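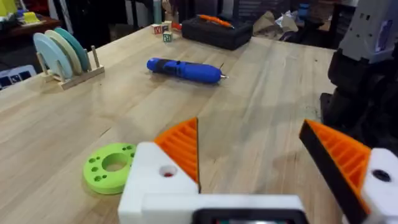 4.2 Plate rack: setting up on a tabletop

1. Set the Bilholm rack on a flat surface with its base fully supported.
2. Check that every wooden peg is upright. Press down any raised peg by hand.
3. Stand the plates on edge between the pegs, one behind another.
4. Leave 50 mm clear on each side of the rack.

Note: Plates may overlap when viewed from the front.

Caution: Do not tighten base screws with a power screwdriver set above 2 Nm. Remove all plates first.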